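2021-04-04

# Plain walls, bold claims: Wester's new work bays open

WESTER – The first work bays in the refitted Georgiev building are in use, and the firm behind them says their pale walls and white tables will help people concentrate. The evidence offered so far is thin.

Plaritz, which won the job of redoing the ground floor, calls the look Plenotora. In practice that means a smooth white table pushed up to a tall, pale grey wall with nothing hung on it. The firm's leaflet describes the result as "a setting that asks nothing of the eye". It costs 1,658 pounds a bay, before fitting.

Much is made in the same leaflet of a "single calm surface". In the bay we looked at, the wall is made up of panels, and a thin dark line marks the joint between two of them, running down to the table. It is a perfectly ordinary joint. It is also the first thing the eye goes to when everything near it is grey or white. 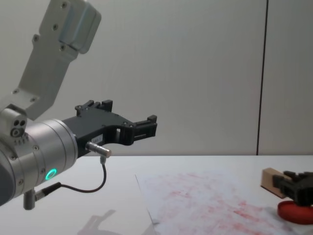 ## Who was asked?

Plaritz says users preferred the new bays "by a clear margin". Asked for the figures, the firm sent a one-page summary of a survey of almost 70 people, carried out last August at its own showroom. They were shown a Plenotora bay and an older one with a brown desk and a noticeboard, then asked which they would sooner work in.

The older bay had not been cleaned or repainted for the test, according to a note at the foot of the page. The summary doesn't say how long anyone spent in either, or whether any of them did any work. A question about concentration was put to only five of those who took part, and their answers are not given.

None of this shows that the bays are bad. A plain table is easy to like, and the old ground floor was gloomy by most accounts. But the claim on the leaflet is that people get more done, and a show of hands about a brown desk can't tell us that.
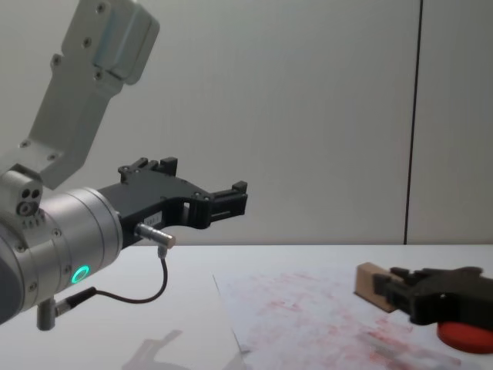 *The white table and pale grey wall in one of the Plenotora bays.*

## Keeping it white

Tenants have a more down-to-earth worry, which is how long the tables will stay as they are. The leaflet promises a surface that "shrugs off daily life" and gives a guarantee of five years. The guarantee covers lifting edges and cracks. Stains are left out, as are scratches and "changes of tone", and tenants are told to wipe up spills "at once" with a soft cloth.

Ink and paint are not mentioned by name. They ought to be, given the sort of work that goes on in the building. A sheet of paper with red smudges on it was lying on the table in the bay we saw, and tenants would be right to ask what the guarantee says if the next smudge misses the paper. 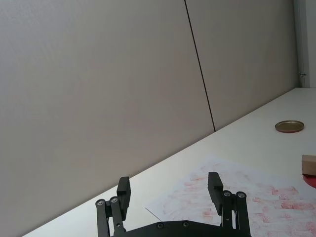

The building's managers say cleaning is included in the rent for now. They would not say what happens if a top has to be replaced, or whether the tenant or Plaritz would pay for it. A written answer was promised but had not arrived when this item was finished.

Plaritz wants to put the same bays upstairs and says demand is strong. It would not share the waiting list. A proper trial on the ground floor, with the results published whichever way they fall, would be a better argument, and the firm says it has no plans for one.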